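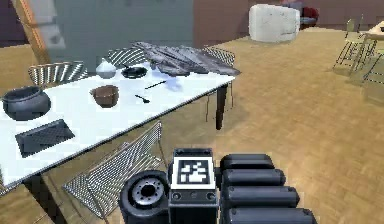 Re: Gripper drifting off the marker in the dining room setup

Posted by Nabila Slaoui, 30 June 2025

Hi all,

Rania Ragab wrote:

> We rebuilt the Gredimero cell in sim after the March update and now
> the arm misses everything on the table by the same amount, always to
> the same side. Spoon, bowl, jar lid, doesn't matter. Camera numbers
> look fine to me. I've reloaded the scene twice. Has anyone else had
> this, and where do I start?

Yes, me! I lost the better part of a week to it on the Haslinger cell, so let me save you some grief.

Same miss, same side, every object – I'd leave the table alone and look at the marker on the gripper base. The square one on the upper face, with the white border. In our setup the tracker wants the size of the black field only, and somebody (okay, me) had typed in the size with the border included. Everything still tracked nicely, the pose was just wrong, and the preview looked so good that I went off and blamed the camera for three days.

What I'd do, in this order:

Open the marker settings and check the size against the model file. Ours should be 76 mm, and I had 90 in there. Yours may be different if you're still on the Stilolen base.

Then check the rotation. If it got entered a quarter turn off, the offset goes sideways when you'd expect it to go forward. Try 0 and 90 and see which one puts the axes along the fingers.

After that, park the arm beside the table and let it sit for 900 ticks before you save the zero. I used to stop at 100 and the value was still creeping.

Last thing, run it on the spoon first, with the thin black thing behind it as your second target. The big pot is far too forgiving, you can be way off and still think you've fixed it. I leave the gray cloth for the very end, it's a pain to grip even when the numbers are right.

Oh, and if you swap fingers, do the zero again. Keto keeps the old one in its cache and won't tell you – I delete the cache folder by hand every time now.

If the size and rotation are both fine, send me your config off list and I'll run it against ours tonight. I'd also like to know which side it misses on, left or right as seen from the base. Mine was left.

Nabila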